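Search this site Search All reports Newest first

Vorside spelling task: progress report for the Cadonden fund, June 2024 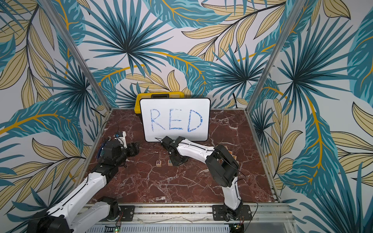 Gil-soo Wi wrote to me after the last update asking why we bother with spelling at all, when the arms could be stacking cups like everyone else's. Fair question, and I've been chewing on it ever since! My answer is that with a word on a whiteboard the person driving has to read something, go and find the right blocks and put them down in order, so every demonstration has a bit of looking and a bit of choosing in it as well as the picking up. Cups don't give you that.

So, where are we? When I wrote in January we had 26 usable demonstrations and a lot of good intentions. We now have 3243, all done by remote control with both arms live, and I've watched far more of them than is good for me. Short words like RED make up most of the pile. We tried longer ones in the spring and the drivers got tired and sloppy towards the end of each word, so I've parked anything over five letters until the autumn (I know the plan said eight, sorry).

Letter blocks are fiddly little things to drive with. Come down slightly off and the fingers push the block along the table, and then you're chasing it. We used to bin those runs. Clémence Delaunay argued that we should keep any where the driver chased the block and got it in the end, and she was right — the trained model is much better at having a second go since we put them back in. It still gets muddled when two blocks are touching, and it has a bad habit of fetching an N when it wants a Z. I'd like to say that's nearly fixed. It isn't.

Training new drivers is going well. I used to sit people down with a long handout, and now I just let them shove blocks about for an afternoon before we record anything. Stostitz is sending us two more people and I'm really looking forward to having them.

Money: we're inside the budget, with 80 hours of driver time left to use. I'd like to spend most of it on touching blocks, and the rest on another 300 runs with a different wall and table covering, to see how much the model minds a change of scenery. Could you let me know if you're happy with that? I'll hold off booking anyone until I hear.

Comments (3)

Sun: Do the drivers get to see the table directly, or only on a screen?

Report author: Screen only, Sun. Standing next to it felt like cheating.

Clémence Delaunay: For the record, I also said to turn the N on its side and see what happens. Still waiting.

Last updated: two days after first posting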